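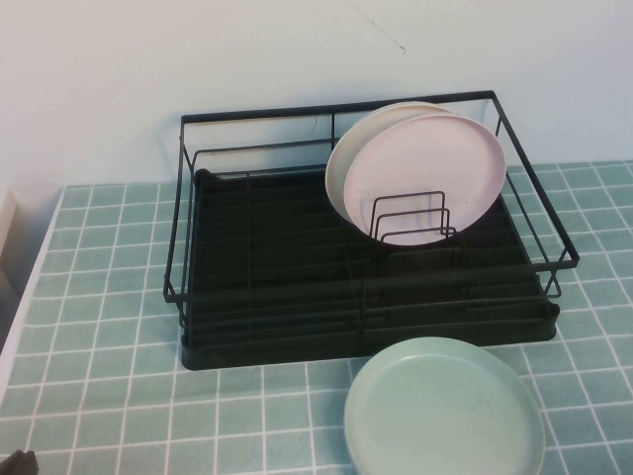
*From: the list moderator, Vrettos Cup picks list*
*Subject: Re: Miltholm round, matchups and the safety car question*

Replying to the whole list, as the same question came in from several people after the Ornham round. The original message is quoted in pieces.

> I had the Ornham winner at a decent price and still finished the weekend down. All of it went on podium bets and they all fell apart after the safety car. Is there any point in playing the podium market at Miltholm or should I just stick to the winner?

Podium bets at Ornham were bad for everyone. The pit entry is on the outside of the last corner and anyone who had already gone past it when the safety car was called had to do a full slow lap before stopping. The cars in second and third on the road both got caught. You can't price that in ahead of time.

Miltholm is a different kind of track. The pit lane is short, the lap is short, and a badly timed safety car costs a place or so. I would play the podium market there before I would play the winner. The favorite has won there two years running and the price already says so. If you take it now you are getting very little back for a race that still has a wet start in the forecast.

> Also, does grid position matter as much there as people say? I can't find any numbers.

It matters on the front two rows and much less after that. The run to turn one is long and it's uphill, so the third row usually gets a look down the inside. Last year's winner started on the front row, but the car that came second started ninth and was on the older tire for the whole first stint. I would not pay extra for a front-row starter in the podium market if there is a quicker car just behind at a longer price.
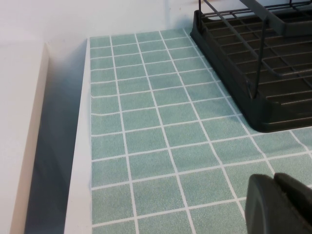 *Pale green tile-pattern liner on the counter*

> What about the head-to-heads? The prices look too good on a couple of them.

Read the rules before you take any of those. Some books settle a head-to-head on the official classification, and some void it if either car fails to finish. With the classified version, a car that parks on the last lap can still beat the one you backed, if it covered enough distance. That caught people out at Skasarham last June and there was a long argument about it on this list. I don't want to go through it again, so please check first and ask here if the wording isn't clear.

The ones I like are the teammate matchups. Same car, same engine, same strategy desk. You are only looking at the driver and the order they get called in to stop. At Miltholm the lead car gets first call, so qualifying decides a lot of these. Wait until after qualifying if the price will hold, and take it before if you have a strong view on one lap pace.

> Last thing. Are we still doing the picks table this year or has that stopped?

Still going. Every member starts the season with 2,000 points and the most you can put on any one pick is 30. Picks go to the list address before the first practice session, one message per person, with the market and the stake on each line. If you send a second message I use the first one. Points for Ornham have been added and two entries were corrected after I misread the fastest lap result — sorry for that. Check your own line and tell me if it still looks wrong.

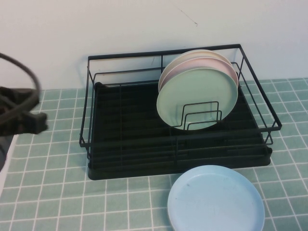 *Last updated: 4/18/18*

My own picks for Miltholm, for what they are worth:

- Podium, the second car from the Vrettos works team, 30 points. It was the fastest thing through the middle sector in testing and the price hasn't moved.
- Safety car to appear, yes, 20 points. The price is short but the barriers are close at the chicane and the support races will leave gravel on the line.
- Teammate matchup at the Ornham-based team, the junior driver, 9 points. Small stake. I may change my mind after practice, but by then the table will be closed.

I am leaving fastest lap alone. It usually goes to someone who makes a late stop with nothing to lose, and there's no way to tell who that will be this far out.

Skasarham prices are not up anywhere I have looked. When they are, start a new thread with the track name in the subject line instead of replying to this one. The archive is getting hard to search. Please also trim the quoted text when you reply, as the digest readers get the whole lot every time.

Picks for Miltholm to the usual address.

— List moderator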